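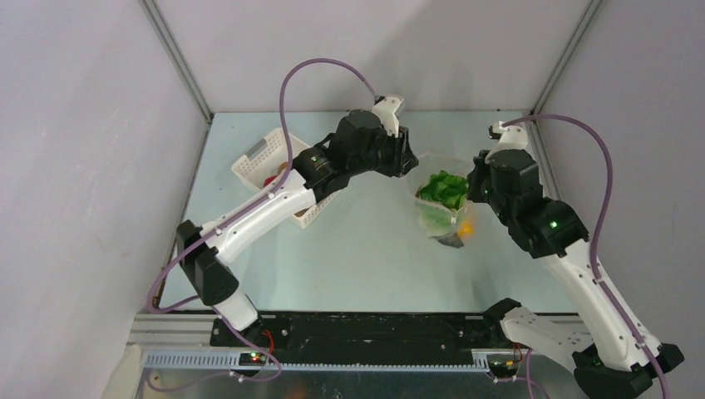 2 min read

Skilico publishes its maintenance routine for two-arm cells

STADAU, April – Skilico, a maker of small automation cells for food handling, has made public the full service routine it uses for the two-arm cell at its workshop in Stadau. The routine was until now given only to customers with a service contract. From this month it can be downloaded by anyone, free of charge and without registration.

The cell has two white arms that stand at the front edge of one table, with wall panels on three sides. Each arm carries a black gripper. The work given to it is the handling of fresh produce, such as leafy greens in a clear container and rounder items in a basket. Such work is light for the arms, but it is hard on cables and on gripper parts, and most of the routine deals with these two.

The document has 17 steps. The first ones concern the thick purple cable of each arm. It is led from the bracket at the wrist in a wide arch and then down along the long link. Skilico asks that this arch is never shortened with ties to make the cell look tidy. When a cable is replaced, the technician must move the arm slowly through its full reach and check that the cable does not pull at the bracket in any position. The new cable is cut to 780 millimeters longer than the straight path, and the extra length is shared between the arch and the loop near the base.

The next steps are for the grippers. The ridged parts are wiped after every shift with a damp cloth and mild soap, then dried fully before the cell is started again. Small pieces of leaf like to stay between the ridges, and a soft brush is enough to take them out. Compressed air should not be used, as it can push the dirt deeper.

The screws along the arm links are checked after every 472 hours of operation. In earlier versions this interval was given in weeks, and customers with short shifts told the company that they opened their cells too often. The front beam and its fittings are checked at the same time, together with the thin wires near the bases.

The routine was tested together with Papadakis, a packing company which runs the same type of cell, and with the repair firm Trustcombe. Trustcombe asked for one important change – both arms must now be parked and switched off even when only one of them is serviced. The full check takes 2 hours for one trained person.

Skilico will answer technical questions about the routine by email on working days until 5 p.m. A printed version on washable paper can be ordered from the Stadau office.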